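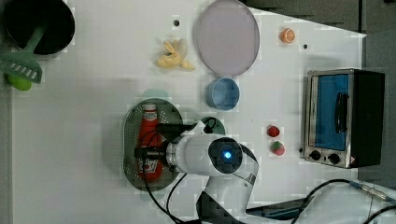
Reiko Tamura told a full hall at the Leninetti Library on Tuesday that the peace agreement between Canum and Esquivel exists only on paper, and that the outside governments which helped to write it have stopped asking about it.

Tamura spent two years in the border valley of Bullo as a monitor of the ceasefire. She said that the families who left the valley during the fighting are still waiting to go back, although the agreement promised them return in the first year. It was signed seven years ago.

"The text is good. I have read it many times," she said. "But a family cannot live inside a text. They need the road open and they need the land register."

The land register is the main difficulty, according to her. The old books were kept in the town of Bullo and were moved to the Canum side when the shooting started. Canum says the books are safe and will be given back after the final border is marked. Esquivel says the border cannot be marked without the books, because they show where the farms end. Tamura described this as a circle which both capitals find comfortable.

She was critical of both sides, but more of Canum, which controls the only bridge. Farmers from the lower villages need a permit to cross it, and the permit office opens one morning a week. In her last month there, she said, 57 people had their request refused and none of them received a written reason.

Junpei Shimada, answering her from the same table, did not agree with everything. He said that Canum has reason to fear weapons coming over the bridge, and that Esquivel has twice left the joint talks without an explanation. He also asked the audience to remember that the ceasefire has mostly held — there are children in Bullo now who have never heard a shell.

Tamura replied that quiet should not be confused with peace, and some people in the hall applauded.

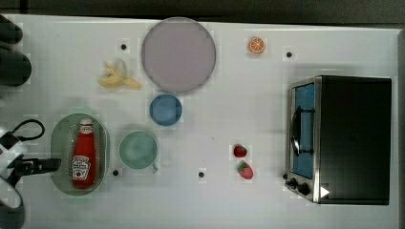 Play dishes and toy fruit on a white table.

Most questions from the public were about what a foreign government could still do. Shimada proposed that aid for new roads should depend on longer hours at the permit office. Tamura would prefer that copies of the register be made by a neutral party and given to both sides, an idea which was discussed in the early talks and then dropped.

The joint talks are expected to start again in November. The place of the meeting is not decided yet.

Last updated: Tuesday, evening

57 shares | 2 comments

mirela_k
I was there and the microphone was terrible, but Ms. Tamura was very clear. Why has the register not been copied already? It is only books.

Old Bridge Road
Shimada is right about the weapons. The article gives him one paragraph and a half and her all the rest.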